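Lodevari stand and desk top

I've been selling bits for small workspaces for a while now and the Lodevari stand is the one I keep coming back to (I've got 2 at home, don't tell my husband). It's a white plastic post on a flat, rounded base, with a short peg near the top and another lower down that slants out the other way. Headphones, keys, a lanyard, a roll of tape on a string – whatever usually ends up under your paperwork!

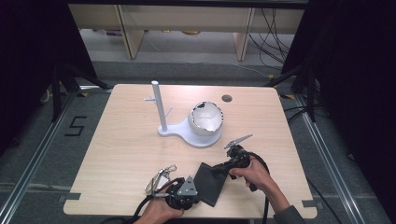
The Lodevari stand on the pale desk top, with the cup holder on its base.

The cup holder sits right beside the post, so pens and scissors live in the same spot as everything else. I wipe mine with a damp cloth and leave it at that.

Now, the top. We sell it separately, order code 967, and it goes nicely with the stand if you like things light and plain. There's a small round hole towards one edge, handy for a charger lead. The grain is fine and streaky, and in places it bends round into big soft ovals. I love that, but if you want dead straight lines all the way across, have a look at the Grastum tops instead.

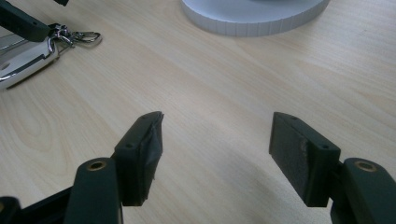
Eilidh Carnegie wrote to ask whether the stand would stay put with a heavy pair of headphones on the top peg, and said her old one from another shop went over every time the cat walked past. Mine's been fine, Eilidh, though I do keep a few pens in the cup for a bit of weight!

Stand: code 633, white only. More stock due in July.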